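Home | Module list | Notes | Worksheets | Past papers | Contact

Unit 8: Good practice for table-top pushing cells

Course notes, Divbridge Robotics Laboratory
Parviz Babaei
Revised 2018-09-04

8.1 Scope

These notes cover the working rules for a cell in which a single arm moves loose blocks over a fixed board by pushing them with a rod. They apply to the practical sessions and to any project work done in the same cells. They do not cover gripping, conveyor work or mobile bases, which are dealt with in Unit 9.

The rules are local. They sit underneath the general machinery safety standards introduced in Unit 2, and where a local rule and a standard disagree, the standard wins. Students should have read ISO 10218 parts 1 and 2 and ISO/TS 15066 in outline before attending. It is not necessary to know the clause numbers.

In what follows, "must" marks a requirement, "should" marks a recommendation that may be set aside with a written note in the cell log, and "may" marks a permission.

8.2 Terms

Board: the flat work surface on which blocks are moved.
Table: the perforated surface that carries the board and its fixings.
Tool: whatever is fitted to the arm's flange, including its clamp.
Tip: the lowest point of the tool in its working pose.
Working area: the part of the board in which the tip is allowed to travel.
Margin: the strip between the working area and the edge of the board.
Run: one period of powered motion, from enable to disable, with a single entry in the log.

Note that the tool includes the clamp. A good many errors in past worksheets come from treating the rod alone as the tool and forgetting that the collar above it is wider and can strike a tall object before the tip reaches it.

8.3 Risk assessment

A risk assessment belongs to an application, that is, to an arm, a tool, a task and a place taken together. An arm sold as suitable for collaborative use does not make the application collaborative. If the tool is changed, the assessment must be reviewed, even where the new tool is lighter or shorter than the old one.

For a pushing cell the hazards to be considered are as follows.

(a) Trapping of a finger or hand between the tip and the board.
(b) Trapping between a block and a fixed object, where the block is being driven by the tool.
(c) Contact between the arm's upper links and the head or shoulder of a person leaning in.
(d) Ejection of a block from the board.
(e) Failure of the tool clamp, with the rod dropping or twisting.
(f) Unexpected start after a protective stop.

Item (a) is the one that governs the design. A rod has a small contact area, so a modest force gives a high pressure. Rounding the tip lowers the pressure but does not remove the hazard. Students should work through the pressure calculation in Worksheet 3 and compare the result with the limits for the hand, not those for the forearm.

Item (b) is often missed. The block becomes part of the moving system as soon as the tool touches it, and a block with narrow points will press harder on skin than a cylinder of the same height.

8.4 The board and its fixing

The board must be fixed to the table and must not move when pushed by hand from any side. Clamps and fasteners must not stand above the top face within the working area. Clamps placed in the margin are permitted if they are entered in the collision model.

The margin should be 37 mm on every side. This is larger than the width of any block in the standard set, so that a block pushed to the limit of the working area remains fully on the board. Blocks may be placed in the margin by hand at the start of a run, but the tip must not follow them there. A task that needs a block recovered from the margin must be stopped and the block moved by a person under the procedure in 8.7.

Strips and bands in a wooden surface must not be used as position references. They are a feature of the timber and will differ when the board is replaced. Positions are given from the datum corner recorded on the cell sheet.

8.5 The tool

The rod must be held by a mechanical clamp. Adhesive tape must not be used as the only means of fixing, nor as a shim inside the clamp. The clamp screw is tightened to the value on the cell sheet and checked at the start of each session by trying to turn the rod by hand with the arm disabled.

The tool centre point must be set again whenever the rod has been removed, refitted or struck. The usual method is to bring the tip to a fixed point from at least three different wrist orientations and compare the results. If the spread is more than 3 mm, the tool must be refitted and the measurement repeated. Do not average a bad set.

The tip should travel clear of the board. It must be low enough to meet the shortest block below its mid-height, or the block will tip over instead of sliding. With mixed shapes this height is fixed by the shortest block and applied to all of them. Changing height during a push is not allowed in the practical sessions.

8.6 Motion limits

Tip speed, tip height and the boundary of the working area must be set in the controller and not only in the task program. A limit held only in the task program is lost when the program is edited, and it is no defence against a faulty command from a planner or a learned policy. The Ghorbani report on the Harkham cell, in your reading pack, describes a case of this kind. The boundary had been written into the planner, a student replaced the planner, and the arm went on to push a block against a table fixture until the force limit stopped it. No one was hurt. The rod was bent and the cell was out of use until January.

Commands from any outside program must pass through the limit check before they reach the arm. The check must reject a bad command and bring the arm to a controlled stop. It should not quietly replace the command with the nearest allowed one, as this hides the fault from the person running the cell.

If no new command arrives within 700 ms, the arm must stop and hold. This value was agreed for the Stuvari controllers used in the teaching cells and must not be lengthened to cover a slow network.

8.7 Reaching into the cell

A person may reach over the board only when the arm is in a protective stop or disabled. The order is fixed:

Stop the task.
Confirm the stop on the pendant.
Take the pendant in hand.
Move the blocks.
Withdraw, and check that both hands are clear of the board.
Release the stop.

The person who reaches in is the person who holds the pendant. A second person must not restart the arm on a spoken signal.

8.8 Start layout and records

Each run starts from a recorded layout. The record must name each block by colour and shape together, as neither is sufficient alone when the set has several blocks of one colour. Blocks that touch one another at the start must be recorded as touching. A push on one member of a touching group moves the others, often with some rotation, and results from grouped and separated layouts should not be pooled.

The log entry gives the cell, the operator, the tool, the layout reference, the software version and the reason for the end of the run. "Finished" is acceptable as a reason only if the task's own end condition was met. Stops by the operator are recorded as such, with a short cause.

Entries must not be altered after the session. Corrections are added as a new line that refers to the old one.

8.9 Preparation for the practical

Bring a completed hazard table for items (a) to (f), with one measure against each and the person or device that carries it out. State which measures depend on the operator remembering to do something. Work in pairs is allowed for the table, but the pressure calculation must be handed in separately. The cell sheets are kept in the rack by the door and must be returned there at the end of the session.
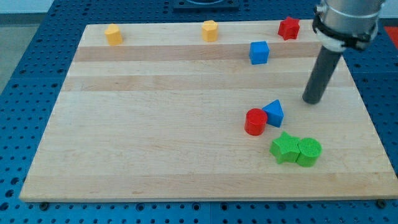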